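Student Projects > Mechatronics > Term Reports

Comparison of Two Finger Pad Designs for a Hand-Held Gripper Pair

Submitted by: Kerttu Leinonen and Thijs Bakker
Submitted on: 20th November

1. Purpose

The project compared two sets of finger pads, designated Salell and Tanden, for use on the hand-held grippers of the Skalavine teaching bench. The Salell pad is a flat block with a full-width contact face. The Tanden pad is narrower and has a shallow groove along its center line. The department asked for a recommendation before a second pair of grippers is fitted out in July.

2. Test Object and Work Area

A gray plastic clothes hanger was selected as the test object. It is thin, it lies close to the table, and its hook, neck and shoulder bar each call for a different approach angle. The operator was required to lift the hanger from a white surface and release it inside a woven basket at the left side of the table. The position of the hanger was changed between trials.
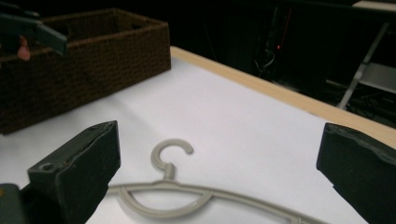 3. Procedure

3.1 Each operator held one gripper in each hand. Practice trials were not scored.

3.2 A total of 47 scored trials was completed. A trial was recorded as a success if the hanger came to rest fully inside the basket without a second attempt at the grasp.

3.3 Camera views from the grippers were reviewed after each session. Particular attention was given to whether both fingertips remained in view with the jaws open and nothing held, as the controller estimates the opening width from these views.

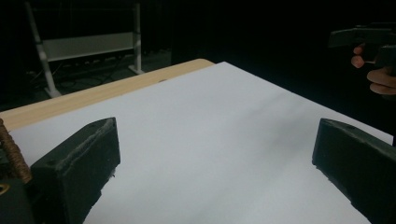 The width estimate was checked against a steel rule at four openings. Readings were stable at the wider settings and less so when the jaws were nearly closed. The Ngui controller software was left at its default settings throughout, and no filtering was applied to the recorded values.

3.4 For the two-handed trials, the operator began with the grippers facing each other across the table. The right gripper approached the hanger first. The left gripper was kept near the basket until the hanger had been raised.

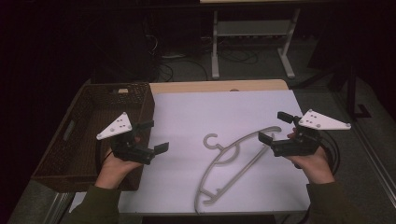 4. Results

Of the 47 scored trials, 29 were successful. The Salell pads performed better on the neck of the hanger, where the wide face tolerated small errors in alignment. The Tanden pads held the shoulder bar more securely once it was seated in the groove, but seating it took longer. Most failures with either design occurred when a fingertip touched the table before the jaws closed.

5. Recommendation

The authors recommend the Salell pads for general teaching use. The Tanden pads should be kept for work with thin bars of known size. A wear test of 1,000 closing cycles is proposed for both designs before further parts are ordered, and the height of the fingertips above the table should be recorded in any later study.

Related reports
Calibration of Opening Width in the Ngui Controller
Cable Routing for Two-Handed Operation
Skalavine Bench: Notes for New Users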